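2018-04-04

Dye notebook, green run on the old cotton sheeting. Colour at last! I went with the Portela recipe again but pulled the soda ash back to 16 g, and I let the bath sit overnight (the Zindau powder clumps like mad if you rush it, so paste it first, please, whoever does the next one). 200 g of dry cloth per pot, and don't be tempted to cram in more, it goes streaky along the folds. Rinsed nine times before the water ran clear, which is a lot of buckets for my poor back.

The Clorketis batch from August was greyer and I still like it better for cushions. Label on the jar has come off, so I've rewritten it.

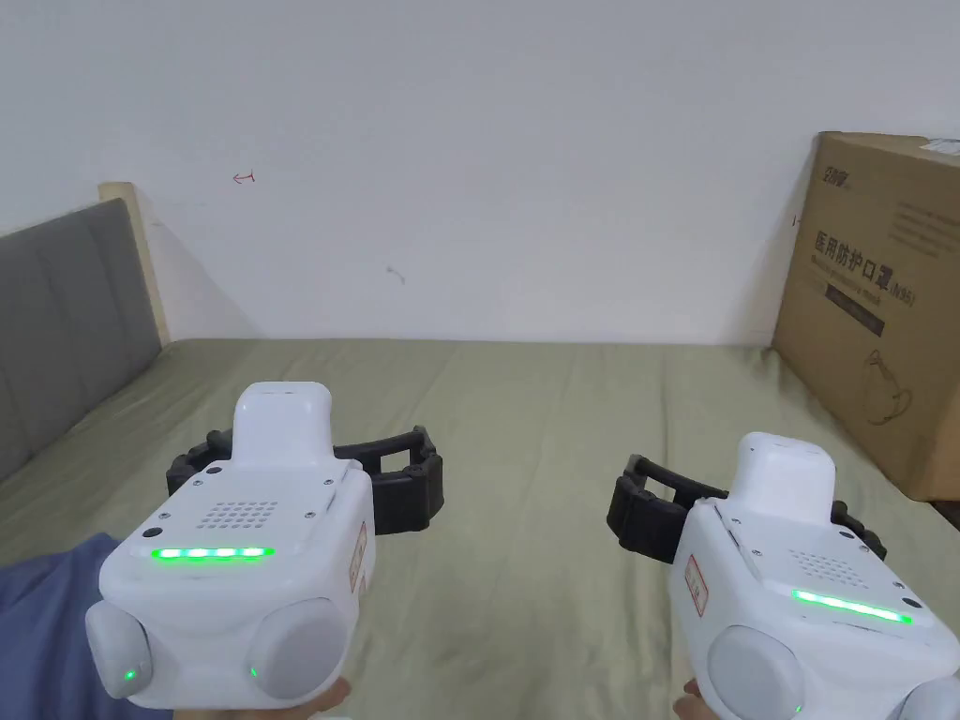
Pale sage, on the bed.

Still to do: rub test on a white hanky, then a strip taped in the north window. Need more soda ash too, we're down to the last 100 g.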